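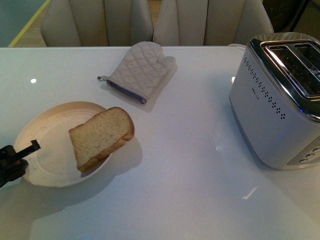
What happens to people's jobs when a machine takes over part of the work?

Most of the time the job stays and the tasks inside it change. Some tasks go to the machine, some stay with the staff, and a few new ones appear, such as loading, checking and putting right what the machine got wrong.

Chapter 5
Sharing the work: automation in the kitchen and canteen

Factories have used robots for decades, mostly for jobs where the same part arrives in the same place all day. Kitchens are harder. A slice of bread bends, and it seldom lies flat or square on a plate. Picking it up and lowering it into the slot of a toaster takes a person no thought at all, but for a gripper it means judging an angle, an edge and how hard to squeeze.

This chapter follows one employer, the catering firm Nider, which runs a staff canteen serving 1000 breakfasts a week. Nider brought in automation in two steps. First came Zekico, a system for ordering stock. Later came Jorus, a robot arm for simple tasks on the breakfast counter.

Sabina Nanayakkara was the breakfast supervisor during both changes. Before Jorus, her early shift began at 5 in the morning and most of it was spent on toast, plates and wiping down. Afterwards she spent more of it watching the counter, talking to customers and writing up faults. In the first year the team logged 2366 of them. Most were small - a dropped slice, a plate out of place - but each one needed somebody to stop and deal with it.

Her pay grade did not change at first, although her duties had. The staff raised this with the manager in October, and section 5.3 looks at how it was settled.

As you read, keep two questions apart. One is whether a machine can do a task. The other is who decides that it should, and what the people who used to do it are asked to do next.

Key terms in this chapter: task, job role, fault log, retraining, job grading.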